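Lost Property

1/20/21

Two compartments. Front one for things that came in, back one for things that were going out. That was the system at Stulberg and she had kept it going since September, more or less on her own.
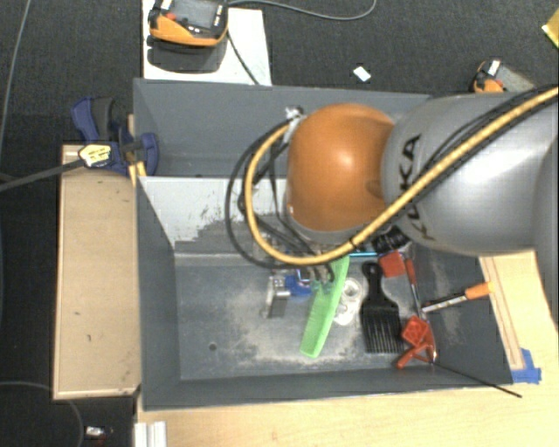 The comb was the problem. Green, very green, fine teeth. It had been on the list longer than anything else, item 682, and every time Finance sent the form round she wrote the same word next to it. Unclaimed.

Finance wanted the bin cleared by noon. Finance wanted the shelf too, and the key, and a signature. Fine.

She started typing. Comb, green. Blue plastic part, unknown. Small metal thing, silver, unknown. Clear plastic thing with a ring at one end, and she stopped there becuase what do you call that. She put "clear item." Somebody at the Gumulthorpe office would read it and send it back with a question mark. They always did. Let them.

Eleven twenty. Phone going. She let it go.

Her mother had a comb like that. Same green, or near enough. Kept in the glove box of the car with the maps and the mints, and on long drives it came out at every gas station, two quick pulls on each side, then back in. You didn't touch it. You didn't borrow it. When they sold the car it was still in there, and the three of them were halfway up the road before anyone said it. The comb. And her mother saying keep driving, it's only a comb, and then not talking until Yazıcı's, where they stopped for soup.

So no. It wasn't that one. Obviously it wasn't, that was 16 years ago and 2,000 miles off.

Eleven forty. She filled in the rest. Value, none. Condition, used. Action, there was a little menu for action. Dispose, Donate, Return to owner.

She scrolled down it, then up, then down agian.

Someone in the hall, keys, a cart going past. Not for her. Not yet.

Return to owner. The form wanted an address. She typed 179 and then the name of the street, the old one, the house with the bad gutter. The form took it. It would take anything, that form.

Label printing. Slow, crooked, a bit faint at one end. She found an envelope in the drawer and it was too short, so she found another one.

Eleven fifty-two. She wrote "fragile" on the front, crossed it out, and went to get her coat.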